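Home About Open Day Visit Contact

About Grollon

Grollon teaches robot arms to put dishes away. We have 11 people, two white arms and one table, and every October we open the doors so visitors can watch all of it go slower than they would do it themselves.

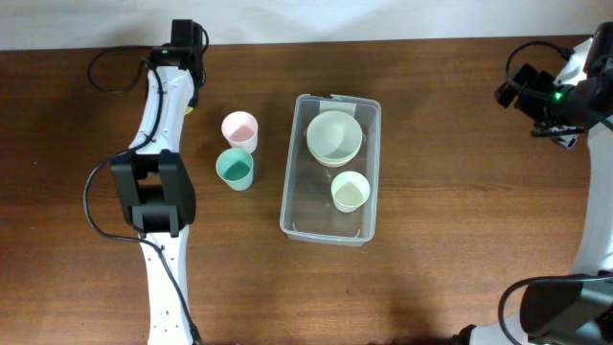

Soledad Ulloa wrote in our guest book that her kids clear the table faster, but only when bribed.

We pay our arms nothing. The demonstration is cups, bowls and a clear bin, and it runs until the coffee is gone. Last year 89 people came, and most stayed for a second round.

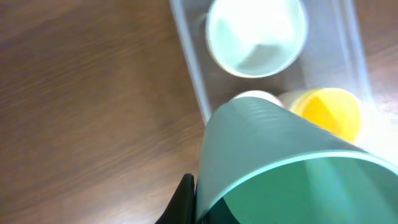

Assunção, October

Doors open at 3 p.m. Uriel Olivares runs the table and takes questions, including the one about whether it does laundry (no).

School groups of up to 21 can book a separate visit through the Contact page. Please leave backpacks at the front desk.
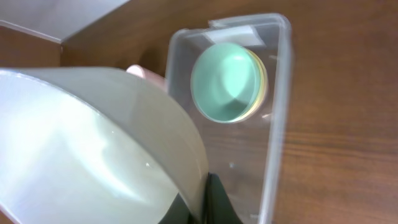

Gripper view, open day table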